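3.2 모의 베팅 과제와 참가자들의 선택

앞 절에서 설문 이야기를 길게 했으니 이제 실제로 사람들이 돈(정확히는 포인트)을 어떻게 걸었는지로 넘어가 보자. 나는 처음부터 설문만으로는 부족하다고 생각했다. 스포츠 베팅을 한 달에 얼마나 하느냐고 물으면 다들 실제보다 적게 적는다. 나라도 그럴 것 같다. 그래서 이번 연구에서는 Starkus라는 이름의 모의 베팅 화면을 따로 만들었고, 응답자 631명 가운데 53명이 실험실에 와서 이 화면으로 직접 베팅을 했다. 경기 일정과 배당률은 모두 우리가 지어낸 것이고, 팀 이름도 Busska니 Jibrin이니 하는, 어느 리그에도 없는 이름을 붙였다. 실제 팀 이름을 쓰면 응원하는 마음이 끼어들어서 배당률의 효과를 떼어 보기가 너무 어려워진다(예비 실험에서 이걸로 한참 고생했다!).

과제는 단순하다. 참가자는 경기 30개를 차례로 보고, 경기마다 홈 승, 무승부, 원정 승 가운데 하나에 포인트를 건다. 걸지 않고 넘어가도 된다. 조건은 2개로 나누었다. 한쪽 집단은 배당률을 소수로만 보았고, 다른 쪽 집단은 배당률 옆에 그 배당률이 뜻하는 확률, 그러니까 흔히 내재 확률이라고 부르는 값을 같이 보았다. 내재 확률이라는 말이 어렵게 들릴 수 있는데 배당률의 역수라고 생각하면 된다. 배당률이 2이면 50퍼센트, 4이면 25퍼센트. 여기에 업체의 마진이 얹히기 때문에 한 경기의 세 결과를 다 더하면 100퍼센트를 넘고, 바로 이 넘치는 부분을 사람들이 알아보느냐가 내 관심사였다.

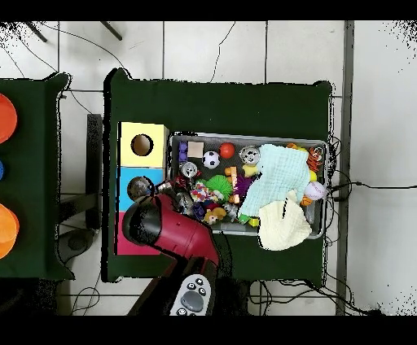

그림 2. 초록색 천을 덮은 탁자 위의 장난감 쟁반과 도형 맞추기 상자, 빨간 로봇 팔

확률을 같이 본 집단은 확실히 덜 걸었다. 다만 내가 기대한 방식과는 조금 달랐다. 나는 마진이 큰 경기를 골라서 피할 줄 알았는데, 이 집단은 마진이 크든 작든 고르게 덜 걸었다. 과제가 끝나고 이야기를 나눠 보니 세 확률을 더해 본 사람은 거의 없었고, 그냥 숫자가 많아서 조심스러워졌다는 답이 많았다. 확률 개념을 설명할 때 교과서는 늘 주머니에서 공을 꺼내는데, 그림 2의 쟁반처럼 축구공과 주황빛 도는 빨간 공, 보라색 블록, 베이지색 정육면체가 다른 장난감들과 빽빽하게 섞여 있다고 생각하는 편이 베팅 시장에는 더 가깝다. 눈을 감고 하나를 집을 때 축구공이 나올 확률을 말하려면 우선 전체가 몇 개인지 알아야 하고, 모양과 크기가 제각각이니 집히기 쉬운 정도도 다 다를 것이다. 배당률을 보는 사람은 이 전체를 보지 못한 채로 축구공에 붙은 가격표만 읽는 셈이다. 확률 하나를 더 적어 준다고 해서 전체가 보이지는 않는다.

무승부 쪽 결과도 재미있었다. 두 집단 모두 무승부에는 유난히 손이 가지 않았다. 배당률이 가장 후한 경기에서도 그랬다. 예비 실험 때도 같은 경향이 보였고, 나는 그때 화면 배치를 의심했다. 무승부 단추가 가운데에 좁게 들어가 있었기 때문이다. 그래서 본 실험에서는 단추 크기를 똑같이 맞추고 위치도 참가자마다 섞었는데, 그래도 결과는 바뀌지 않았다. 한 참가자는 무승부에 거는 건 경기를 안 보겠다는 말 같다고 했다. 이 말이 꽤 오래 머릿속에 남았다. 금액만 놓고 보면 설명이 안 되는 선택인데, 베팅을 관람의 일부로 보면 금방 이해가 된다.

손실 뒤의 행동은 따로 적어 둘 만하다. 연달아 잃은 다음 경기에서 거는 포인트가 커지는, 이른바 손실 추격이 배당률만 본 집단에서 더 뚜렷했다. 확률을 같이 본 집단에서도 없지는 않았지만 폭이 작았고, 과제 후반으로 갈수록 잦아들었다. 피로 때문일 가능성도 있다. 후반에는 넘기기 단추를 누르는 횟수가 두 집단 모두에서 늘었으니까. 휴식 시간을 중간에 한 번 넣었어야 했다는 생각이 지금도 든다. 그랬다면 피로와 학습을 조금은 갈라서 볼 수 있었을 텐데, 실험을 2월 안에 끝내야 해서 일정을 늘리지 못했다.

포인트는 현금으로 바꿔 주지 않았다. 대신 과제 성적과 상관없이 같은 금액의 사례비를 주었고, 이 점은 동의서에도 적고 말로도 설명했다. 당연히 자기 돈을 걸 때와는 다르게 행동했을 것이다. 심사자 한 분도 이 점을 지적해 주셨고 나도 동의한다. 그래도 성적에 따라 돈을 주는 설계는 피하고 싶었다. 설문에서 베팅 문제를 겪은 적이 있다고 답한 사람은 실험실에 부르지 않았지만, 설문이 걸러 내지 못한 사람이 있을 수 있고, 그런 사람에게 연구실 이름으로 실제 도박을 권하는 꼴이 되는 건 곤란하다.

화면 기록은 Valer라는 우리 쪽 분석 도구로 정리했다. 경기별로 머문 시간, 단추를 바꿔 누른 횟수, 넘긴 경기의 순서가 남는다. 이 가운데 머문 시간은 이 절에서 다루지 않는다. 확률을 같이 본 집단은 읽을 글자 자체가 더 많아서 시간이 길어질 수밖에 없고, 그 차이를 숙고의 흔적이라고 읽으면 과한 해석이 된다. 단추를 바꿔 누른 횟수는 그런 문제가 덜해서 3.3절에서 손실 추격과 묶어 다시 살펴본다.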